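Floor Tile Layout and Grout Joint Width in Small Rooms
Ermira Stoyanova, Doina Stan
Aug 31, 2025

1. Background
Square tiles show alignment errors along straight joints. We compared two joint widths in the Cisthorpe test room.

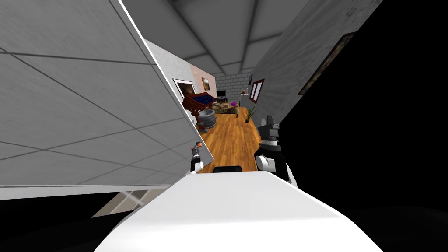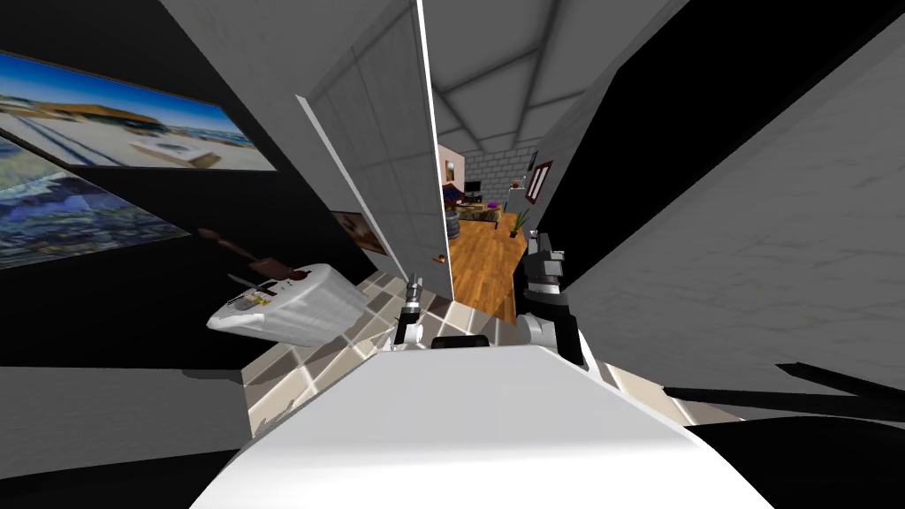

2. Method
A total of 74 tiles were laid dry, then set in Grindis mortar. Joint offset was measured at 26 points.

3. Results
The wider joint hid small size differences between tiles. Offset exceeded the limit at 15 points with the narrow joint.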